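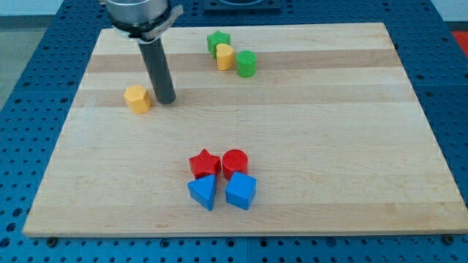
Lucrezia Valentini would start with the wicking and leave the coil for later. Most complaints about the Jarkus tank, she said, come down to cotton packed too tightly in the juice channels.

"The chamber is 15mm across," she said. "A 3mm coil leaves enough clearance on both sides. If it tastes burnt at low power, thin the tails first."

The production version has bottom airflow with a stepped ring. Early samples leaked when left on their side, and the seal under the deck was changed in May. Of 119 returns logged before that change, 63 were for leaking. Valentini did not give a figure for the new seal.

Gregor Pollock, who tested it on a single-battery Zumen mod, asked about resistance drift. "Retighten the post screws after the first few heats," Valentini said. "The leads settle. Then read it again at room temperature."

A dual coil deck is planned. It will use the same 510 base and the same glass.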